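Demonstrations for a scooping task: how many, and should failed ones be thrown out?

Posted by nikberg_lab2

I'm collecting teleoperated demonstrations for a tabletop task. The arm picks up a metal scoop, takes dry material out of one bowl, and puts it in another. One wrist camera, one fixed camera overhead, joint positions and gripper state logged at the same rate as the video. The policy is plain behavior cloning with action chunks, nothing unusual.

After a month I have 1,327 episodes. The success rate on the real arm is flat compared with what I had at half that number. Most failures are at the grasp: the gripper closes beside the scoop handle, or closes on it at an angle and the scoop rotates when lifted. The pour itself is fine once the grasp is good.

What I'd like to know:

- Is the fix more episodes, or different ones?
- The operators spilled or regrasped in a fair share of the episodes. I have been deleting those. Should I?
- Does it matter that two operators recorded nearly everything?

Training loss looks normal. Validation loss too, for what that is worth.

Posted by Tala Darwish

Different ones. A flat curve at that count with failures concentrated in one phase usually means the start states are too narrow. Plot the scoop's position and handle angle at the first step of each episode. If your operators reset the table by hand, they will have put the scoop back in nearly the same place every time without meaning to. We had this on the Likine bench. The positions looked varied to us, and the plot showed a patch the size of a saucer and handle angles all within a narrow wedge.

Write the resets down in advance. Generate a list of positions and angles, print it, and have the operator place the scoop from the list before each episode. Do the same for the bowls, less strictly. Swap bowl colors between sessions if you have more than one, and leave unrelated items on the table in some sessions so the policy doesn't tie the grasp to an otherwise bare surface.

On deletions, separate two cases. If the operator missed the handle, backed off and grasped it correctly, keep the episode. That is recovery data and you have almost none of it now, because you removed it. If the operator dropped the scoop and stopped, take it out of the behavior cloning set but store it. It is useful later for a success classifier. Tag episodes, don't delete them. Spills of a few grains are not failures unless your task definition says they are, so put the threshold in writing.

Two operators is workable if they do the task the same way. Check which side they approach the handle from. If one comes from the left and the other from the right, a policy that averages will go down the middle and close on nothing. Pick one approach per start state, or use a model that can represent both.

Polished metal is its own problem. The highlights move with the wrist camera and with the room lights, so record at different times of day if there are windows. Also look at the views from just before the grasp:

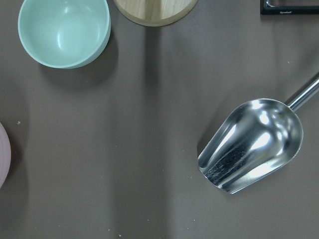 Does the overhead camera need to be recorded if the policy will only use the wrist view?

Record it anyway. Storage is cheap compared with operator time, and you can't add the view afterward. It is also the easiest way to review an episode when the wrist view has lost the object.

One last item: hold out whole sessions for validation, never random episodes. Episodes from one session share lighting and table layout, so a random split will tell you things are fine when they aren't.

Posted by vinder_k

Just get more data. We stopped at 3,734 and it worked on ours. Different task though (sorting lids), and a different gripper.

Posted by fakhoury_ops

Agree with the reset list. Adding one thing that cost us a couple of weeks: check the time offset between the camera and the joint log before blaming the data. Ours was off by around 12 frames after a driver update. The loss looked normal, as yours does, and the gripper closed early on every attempt. Tap the table with the gripper a few times while recording, then compare the contact in the video with the spike in motor current. If they don't line up, you can usually shift the logs and keep the episodes – as long as the offset is constant. If it drifts within an episode, those recordings are probably lost.

Contact the moderators | Copyright Help Board contributors | Back to top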